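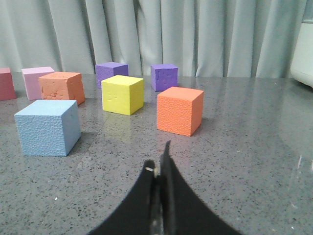 Speaker notes: teaching a robot arm to stack blocks in an after-school club

November 2023
By the Berby Robotics Club

These are the notes I spoke from at the Feng schools evening. I have tidied the spelling and left the rest alone, so some of it is in full sentences and some of it isn't.

Opening

Say hello. Say which club we are and that we meet on the Feng site after lessons. The project is called Plernix. The name came from the students and doesn't stand for anything.

The task in one sentence: the arm picks up a foam cube and puts it on top of another cube of the same colour.

Let that sit for a moment. People in the audience will be thinking that a toddler can do it. Agree with them. A toddler has had a lot of practice by then, and the arm starts with none.

Ask for hands up: who has used a robot kit at school? Who has used one that follows a line on the floor? Most clubs start there and so did we. We did line followers for a year and the students got bored with them before I did.

What the project is

We don't write out the movements as a list of positions. The students drive the arm by hand through the task, the computer records what the cameras saw and how the arm moved, and we train a program on the recordings. We then put the blocks out again and let the program drive.

The software we use for recording and training is Corora. I won't do a tour of it tonight. If you want to know about installing it, catch me at the break – it took us two meetings, and most of that was the school network.

Two views matter. One camera is at the wrist and looks along the fingers. The other is fixed and looks at the whole table. The students argued early on that the wrist one should be enough, so we let them try it. They trained with the wrist view alone and the arm was good at the last bit of a grasp and poor at everything before it. Once the blue block had gone out of sight the program had no idea which way to turn.

Then they tried the fixed view alone. It went to the right part of the table and closed the fingers beside the block. Both together worked best.

(If short of time, skip the next part and go to recording.)

Setting up the table

Spend a minute on this, it's the part teachers ask about.

Foam blocks. They don't roll, they don't dent the table and they don't hurt when somebody throws one. The drawback is that foam gets chewed up by the fingers. Corners go soft and small pieces tear off. We carried on with the worn ones, and I'd suggest you do the same. A block with a rough face won't sit exactly flat, and the arm needs to have met some of those.

Plain backdrop. We use a pale curtain. Before we had it, people walked through the back of the recordings, and we spent an afternoon throwing those out.

Shiny worktop. If I could change one thing it would be this. A bright block on a polished surface leaves a patch of its own colour in front of it, and a yellow one is the worst. One of our early programs would reach a bit short on yellow. The students thought the wrist was loose and took it apart. It was fine. Our best guess is the reflection, but we haven't tested it properly and I should say so.

Spread the blocks out, and put them down differently every time. Students like to put them back where they were. They don't notice they are doing it. We made a rule that the person who drives doesn't lay out the blocks.

Recording

We have 132 recordings we are happy with. We made more than that and deleted the bad ones. A bad one is where the driver changes their mind halfway, or knocks another block and carries on as if nothing had happened.

Knocking a block and then going back to put it right is a different matter. Keep those. The program can only recover from a mistake if it has been shown a recovery. We had a student who apologised every time he fumbled and wanted to delete the run, and his turned out to be some of the most useful we had.

A recording takes patience. The driver has to go slowly, and at an even speed. The students who play a lot of games were quicker to begin with but had to be told to slow down. The steadiest drivers were often the ones who said at the start that they weren't any good at this sort of thing.

Swap drivers often. Ten minutes is enough for anyone.

What a good stack looks like

We had to agree on this before we could score anything, and it caused the longest discussion of the whole term.

Does the top block have to be square on the bottom one? Does it have to be the same way round? What if it hangs over one side? Some of the students wanted a ruler and a set number of millimetres. Others said that if it stays up it counts.

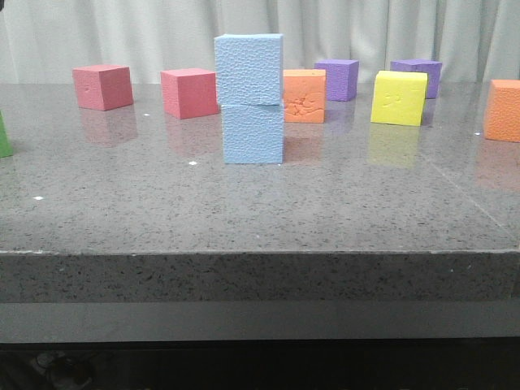 We went with a simple rule in the end. The top block rests on the lower one and nothing else, the fingers are clear of both, and the stack is still up after a slow count. An overhang on one side is allowed. The ruler group weren't happy, so we let them keep their own column in the score sheet, and I'm glad we did, as it gave them a reason to look closely at every attempt.

Tell the audience: write the rule down before the first test. We didn't, and the first page of scores can't be compared with the rest. Two students had been scoring the same attempt differently and both were sure they were following the rule.

Testing

12 attempts in a session. More than that and people stop paying attention. One student lays out, one starts the program, one scores, one keeps a hand near the stop button. The stop button job goes to someone different each week and it isn't a punishment, which I did have to say out loud.

Problems we saw, in the order they bothered us:

- The arm picks the right block and lets go too early, above the stack.
- It pushes the lower block along while trying to line up the top one.
- It hesitates between two blocks of a similar colour. We have more than one sort of orange, and one of them is close to pink in poor light.
- It finishes the stack and then keeps going, and takes it apart again.

The last one got the biggest laugh and taught them the most. Our recordings all stopped the moment the block was let go. There was nothing in them to show what the arm should do afterwards. The students worked that out themselves. They made a new batch where the driver backs the arm away and holds it still at the end, and the problem mostly went away.

The too-early release we haven't fixed. We think the drivers themselves let go at different heights. Next job is to look through the recordings and sort them by driver.

What the students get out of it

Keep this part short. The head teachers in the room will want it and the rest will want coffee.

They learn to describe what they saw before they explain it. At the start, every fault was "it's broken". By half term they were saying things like "it closed on the left of the block both times". That is a large change for one term of meetings.

They learn that data is made by people, and has people's habits in it. I had tried to teach that with slides before and got nowhere.

Some of them also found out they don't like programming but do like running tests. We have a place for them.

A few didn't stay. One told me it was too slow and she wanted to build something with wheels. Fair enough, and she has gone back to the line followers and is helping the younger group with theirs.

If you want to start one

You need a table you don't have to clear every week. This was the hardest thing to get. A small shift of the fixed camera between sessions means the old recordings no longer match, so mark the camera position with tape, and mark the blocks area while you're at it.

You need at least two adults who are happy to say "I don't know, let's look at the recording".

Begin with fewer colours than you think. We started with all of them out on the table and it made the first month harder than it needed to be. Two blocks of one colour and a couple of others to get in the way is plenty.

Buy spare foam.

Our next demonstration is in February. By then we want the arm to work with the blocks laid out by visitors, who will put them in places we haven't thought of. If you come, please don't go easy on it.

Questions I expect

How much does it cost? Give the printed sheet.

Is it safe? The arm is light and slow, and somebody has the stop button at all times. Fingers stay off the table while it runs.

Could it stack three? Not yet. It hasn't been shown three. Some of the students want to try it without showing it first, just to see, and I have said yes.

What age? Ours are in the upper years. The younger ones can drive the arm perfectly well but find the scoring dull.

Leave the score sheets on the table by the door and remember to collect the spare ones afterwards.

Filed under: Clubs and projects, Talks

Recent posts
Line followers: what we changed for the second year
A score sheet for block stacking you can copy
Getting Corora running on the school network
Plernix: questions from parents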